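Filed under: Court Watching / Your Questions

I started sitting in on protest cases at the Trusomley courthouse in August, and ever since then my inbox has been full of the same handful of questions. So I've put my answers in one place. I'm not a lawyer! I'm a person with a notebook and a bad back from those benches.

Can anybody just walk in?

Yes, for most hearings. You go through security, you find the list on the wall, you pick a courtroom and sit down at the back. Now and then a judge will close a hearing, and then you wait in the hallway with everybody else.

Do I have to say why I'm there?

I've been asked twice. Both times I said "I'm here to watch" and that was the end of it. If a clerk wants your name, you can ask what it's for before you give it.

What is the Drevix case, and why does everyone keep bringing it up?

It's the one from the march on the Drevix Bridge, where 14 people were picked up for blocking the road. Their lawyers say the permit covered the bridge. The city says it stopped at the ramp. There's a map, and both sides love that map, and I have now looked at it more than I've looked at my own family. 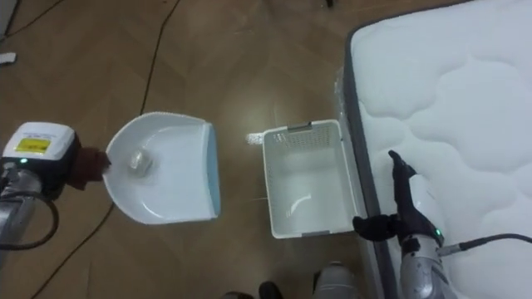

The next hearing is 23rd February, in the big courtroom on the second floor. Get there early if you want a seat (I ended up standing through most of the last one, squeezed in next to the radiator).

How many people were really at that march?

The organizers say 2000. The police report says a lot less. I wasn't there, so I stay out of that argument.

What's the $100 thing?

That's the fine for walking in the road, and a few people paid it early on to be done with it. The others want their day in court. I get both choices, and I wish people would stop being mean to the ones who paid.

Can I take pictures or record?

Not in the courtroom. Phones off and in your bag, and they do mean off. Paper notes are fine. Outside on the steps you can shoot whatever you like.

Where do you eat?

Farooqui, across the street, get the lentil soup. Teka is closer but the line at lunch is terrible and hearings start back up at 2 on the dot.

Will you write up a hearing I can't get to?

If I'm already going, sure! Send me the case number and I'll do my best, but my handwriting falls apart after the first hour, so be patient with me.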